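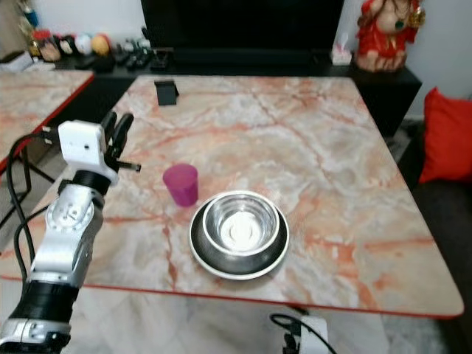

## 4.3 Recording a reference set

The Lokberg method compares grasp plans against a fixed set of trials. Record the set before changing any Derklow parameter.

1. Place one cup and one bowl on the table, within reach of the arm.
2. Start the Duvico logger and wait 15 seconds.
3. Run `fehr_ref` with seed 694.
4. Record 34 trials. Return both objects to their start poses after each one.
5. Mark failed grasps in the log -- do not delete them.

**Note:** Sets with more than 7 aborted trials are rejected at import.

**Caution:** Keep hands clear of the fingers until the arm has parked.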